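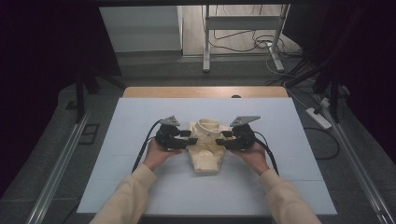
Cream-colored thing on the foam board, wooden table under it.

April 2020. Up too early again. Bread attempt no. 3, dough like glue. Flour order from Brastwood still stuck, 65 bags ahead of mine apparently. Called Irén Deák, she has yeast!! Will leave it on her step.

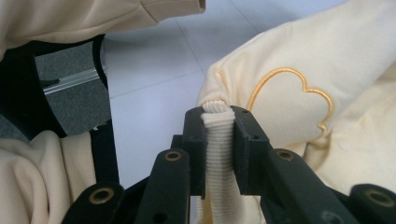
How long does the starter need before I can bake with it? Seven days if the kitchen is warm, says Irén, longer in mine.

Fed it at noon. Smells like old apples — good sign I think. Walked to Tendby and back, shop shut, sign on teh door.
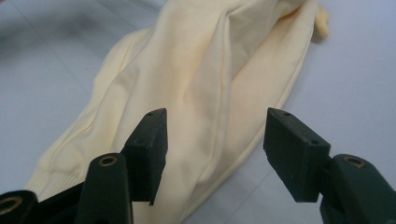
Pale yellow top, all bunched up.

Loaf four in at 180, forgot the timer. Crust fine, middle gummy. Ate it anyway with

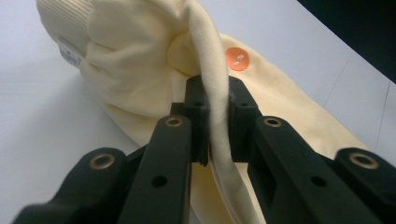
too much butter and the last of the plum jam from September. Need more jars. Tomorrow rye, if teh flour comes.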